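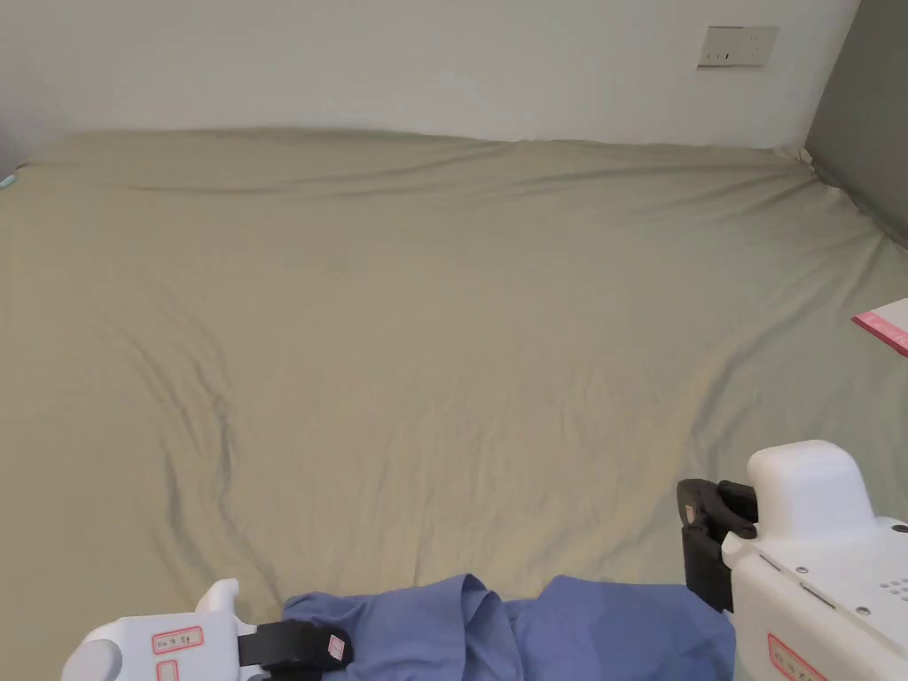 Housekeeping Room Attendant, Full Time and Part Time
Sutherland Lodge, Danunach

Sutherland Lodge is hiring room attendants for the season that starts in May. We are a 56-room property on the lake road, open all year, with a mix of overnight guests and people who stay a week or longer. The housekeeping department currently has 13 people and we need to add to both the day crew and the laundry.

The job

Room attendants clean and reset guest rooms and help keep the hallways, stairwells and linen closets in order. A normal day starts at 8:30 a.m. with a short meeting in the linen room, where the supervisor hands out the room lists. Checkout rooms come first. Stayovers are done after that, and most people finish by 4:30 p.m. On heavy turnover days it can run later, and you will be paid for that time.

Duties include:

Stripping and making beds, including king beds
Cleaning bathrooms, floors, mirrors and windowsills
Restocking towels, soap, coffee and paper goods
Reporting broken fixtures, stains and missing items to the front desk
Moving linen carts between floors (there is an elevator in the main building only)
Turning in lost property the same day, with the room number written on the tag

Laundry attendants run the washers and dryers, fold, and sort damaged linen. If you would like to split your week between rooms and laundry, say so when you apply. Several of our current staff do this.

What we are looking for

Hotel experience is welcome but you do not need it. New hires work alongside an experienced attendant for their first two weeks at full pay. You should be able to lift 25 pounds, be on your feet for most of a shift, and work at least one weekend day each week. You must be 18 or older and legally able to work in the United States. Basic English is enough to read a room list.

Pay and benefits

Pay is hourly and depends on experience. The rate will be given to you in writing before your interview. Full-time staff are eligible for health and dental coverage after 60 days. Everyone gets a meal on shift, uniform shirts and free parking. Shoes are up to you — closed toe, non-slip. Guests' tips left in a room belong to the attendant who cleaned it.

Staff who stay through the end of the season receive a bonus of $1,687 if full time. Part-time staff receive a share of that based on hours worked.

A small number of shared staff apartments are available in Danunach. They go to people who live more than 48 miles away first. Rent comes out of your paycheck, and you can see the apartment before you decide.

How to apply

Pick up an application at the front desk between 9 a.m. and 6 p.m., or fill out the form on our careers page. List your last two jobs, if you have had them, and the days you can work. A resume is fine but not required.

Interviews take 20 minutes and are held at the lodge. We call everyone who applies, including people we do not hire — please make sure your voicemail is set up. Applications stay open until the positions are filled.

Sutherland Lodge is an equal opportunity employer.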